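Ticket 80-22: Gripper start position check rejected at review
Site: Skinddale
Opened by: Wálter Bedoya
Component: Gavia hand-held gripper, two-finger
Status: Closed, procedure updated

25th January. Five takes from the Barbier bench were rejected by the Rellton review step with the code START_NOT_CLEAR. The operator's note says the fingers were open and empty each time. The rule in section 5 of the capture procedure reads: "Fingers fully open, no object between them, work surface clean, before the trigger is touched." Review applies all of it as a single pass or fail.

First checked the opening value. The log gives 82 at start on all five takes and the minimum is 80, so the width is within limits. Zeroed the encoder anyway and repeated — same value. Finger screws checked with the driver, no movement. 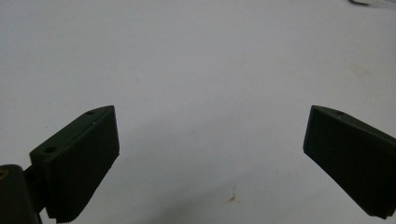

Fingers open over the white work surface, nothing held. Small rust-brown stain between and below the fingers.

The stain is the likely trigger. Review treats any dark mark near the fingers as a possible small part left on the bench. There is also a faint beige patch above the right finger, too pale to count under the current threshold. Loose items at the far edge of the surface are a separate line in the rule and should be moved out of view before a take.

Action: wiped the surface with the approved cleaner, ran a new start check, result PASS. Width limit left at 80. Threshold left as it was — raising it would let real parts through.

Procedure change, section 5: "clean" now means no visible mark in the area between the fingers or directly below it. If a mark does not come off, replace the sheet and enter the change in the bench log. Do not cover it with tape.

The old takes stay rejected. Next review of section 5 is in August.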